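Undlow repair and reuse scheme: progress report, June

Prepared by Rhys Wihongi

Summary

We are halfway through the grant and I would call progress mixed. The bid said that a weekly repair evening would keep 2,000 household items out of the tip. We have logged 900, and I am not convinced all of them count. A kettle that came in three times is in the log three times.

What has gone to plan

The Wednesday evening is busy from 6 pm and the waiting list is down to 7. Lamps, toasters and radios do well. Sewing machines do less well, and take up most of the bench time.

The Toledo Street shop agreed to sell what owners leave behind. Takings so far are £300 – a third of what the bid assumed.

Learning and outreach

School visits were meant to bring in younger helpers. The talks cover wiring and safe tools. Pupils liked them, going by the forms, but forms filled in with a teacher standing by don't tell us much. No new helpers have signed up.
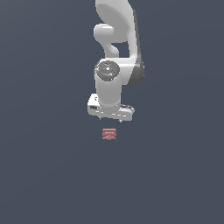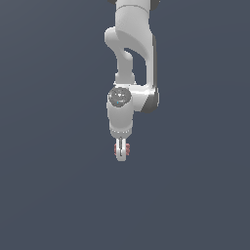 Simulated robot arm, both views.

What has not gone to plan

The parts library is barely used. We bought shelving and labels before asking whether people wanted it, and most repairs need a fuse or a bit of solder. I would not spend more on it.

The claim that repairs save families money is still untested. Follow-up calls were in the bid and have not been made.

Next steps

Clean up the log and report repeat visits separately. Start follow-up calls. Move the unspent parts money to a second bench, if you agree – I need an answer before the Oster Road lease is renewed.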